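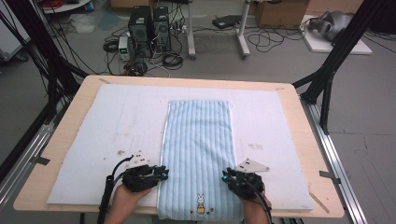 3.2 Collection of Folding Demonstrations

Demonstrations were recorded at the Grirnwood laboratory under two conditions. In the first, the operator stood at the table and carried out the task directly with a pair of hand-held grippers, one in each hand. In the second, the same operator controlled the two arms of the Irnura platform from a separate desk and viewed the workspace on a monitor. The fingers had the same shape in both conditions, so that a grasp shown by hand could in principle be repeated by the robot without a change of contact geometry.

The final set contains 706 demonstrations made by hand and 203 made by remote control. The imbalance reflects the time available and not a judgment on the value of either method. Remote sessions were limited to half a day, after which operators reported that their attention to the far corner of the cloth had declined.

Each operator received a written task sheet and a short practice period. The sheet named the goal of the episode (flat, folded once, folded twice, or rolled) but did not prescribe where the cloth should be held. An earlier version did prescribe grasp points. It was withdrawn after the November pilot, in which operators paused before each grasp to check their position against the sheet, and the pauses were learned by the policy along with the motion.

Rolling proved to be the hardest of the four goals to demonstrate. The two ends of the roll must be turned at a similar rate, and the operator must release and regrasp one end while the other is held. In the hand-held condition, operators adjusted the pressure of each grasp by feel. In the remote condition they had only the Pitkänen controller's resistance signal, which was filtered and arrived with a small delay.

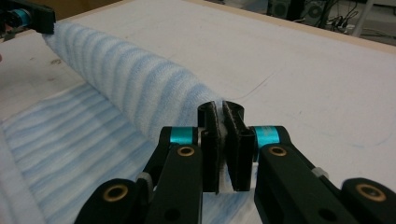 Maksym Hutsuliak remarked during the review of the protocol that a person who can feel the cloth slip will correct it before any camera shows the slip, and that the policy is then asked to copy a correction whose cause it cannot observe. He proposed that all episodes with more than one regrasp be labeled separately. The proposal was adopted. Regrasps were marked by hand from the recordings, giving 3461 grasp events over the full set, of which 1720 followed a release by the same gripper within the same episode.

The labels were used in training only to balance the batches. No label was given to the policy as an input. We considered adding a force sensor to each finger, which would have addressed the objection more directly, but the added width changed how the fingers entered under a folded edge, and operators began to approach the cloth at a steeper angle to compensate. 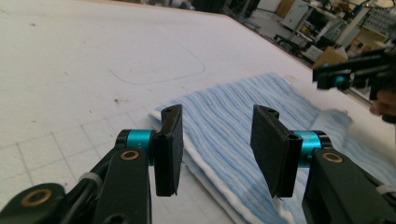 Approach angle was therefore treated as a property of the demonstration and left uncorrected. Episodes were rejected on three grounds only: loss of tracking on either gripper, contact between the two grippers, and failure to reach the goal stated on the task sheet. A demonstration that reached its goal by an awkward route was kept. Two annotators applied these rules independently, and disagreements were settled by Ulla Tikkanen.

Between episodes the cloth was shaken out and placed again without alignment to the board. Operators were asked to vary which side faced up. The ribbed side and the underside behave differently when pinched, and a policy trained on one alone tended to close too early on the other.

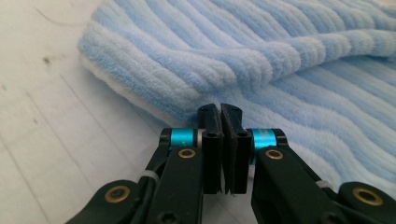
Figure 2. Hand-held gripper with its fingers nearly closed at the edge of a ribbed towel. The white underside is exposed where the material curls over.

Gripper opening was recorded as a continuous value and scaled to the range of the robot's fingers. For the remote condition the commanded and measured openings were both stored; the measured value was used for training. All recordings were converted to the Urnberg episode format before the comparison described in Section 4.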